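Ticket 646 – Grorkura hand gripper kit, jaw width drifting + missed pickups
Status: open, waiting on Somside
Site: Rerkham trial, kitchen tasks
Priority: normal (was low)

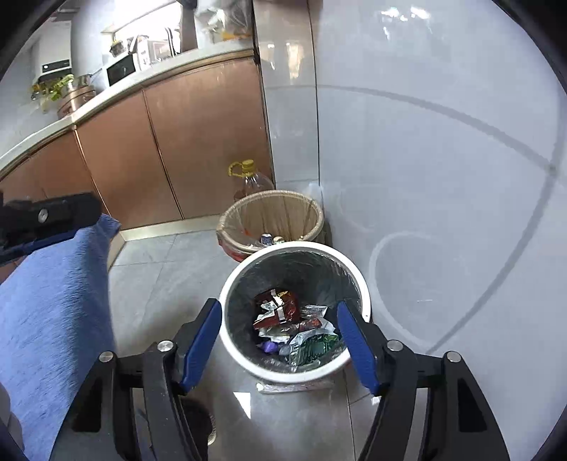 Jaws open over the white bin, blue pads on. Trash task, kitchen.

Problem
Kit reports wrong opening width after a while. Starts fine, then reads narrower than it should with jaws fully open. On thin stuff like wrappers it logs "closed, nothing held" when there is clearly something in the pads. Bigger items mostly OK.

Set up
Kit as shipped, two jaws, blue pads. No mods. Firmware whatever was on it in February, haven't touched it. Log rate 100.

Log

9:10 – cold start, zeroed per quick start card. Full open reads 100 percent. Good.

9:25 – first run, flat plastic bag off the floor. Three tries. Picked up on the third, log says empty on all three. Video shows it held.

9:40 – snack wrappers. Same thing about half the time. Crinkly clear ones are worst.

10:05 – full open now reads 94. Did not bump it or drop it.

10:10 – re-zeroed. Back to 100.

10:50 – down to 95 again. So it's drift, not a one time thing.

11:15 – checked screws on both jaws. One on the right side took maybe a quarter turn, rest tight. Re-zeroed, started over.

12:00 – 97. Better but still moving.

13:20 – swapped pads for the spare set. Spares feel a bit stiffer. Wrappers now register more often, still not every time. Drift unchanged.

13:45 – changed "min hold width" from default to the lowest value the menu allows. Wrappers register nearly every time. But now we get false holds when the pads just touch eachother. Put it back.

14:30 – stopped at 200 closes for the day. 64 of those flagged empty, went thru the video and most were real pickups.

Reply from Somside support
Please send the raw width file and the serial from inside the handle. Drift under load is usually the encoder magnet. Do not open the jaw housing, it voids the exchange. Bragança warehouse has replacement units if we need to swap.

Our reply
Raw file attached. Serial sent separate. Not opened. Questions still open:

Is there a thin object mode? Product page says "handles film and foil" and that's half of why we ordered it.
Can re-zero be done without stopping the recording? Right now we lose the session each time.
Are the stiffer pads the current version or the old ones? No part number on the bag.

Workaround for now
Re-zero every 30 min. Leave hold width at default. Ignore the empty flag on wrappers and check agianst video.

Otherwise kit is fine – light, battery lasts the morning, jaws open wide enough for everything we've tried. Just can't sign off the trial with the width moving like this.

Next: swap unit from Bragança if the raw file shows the magnet. Leave ticket open.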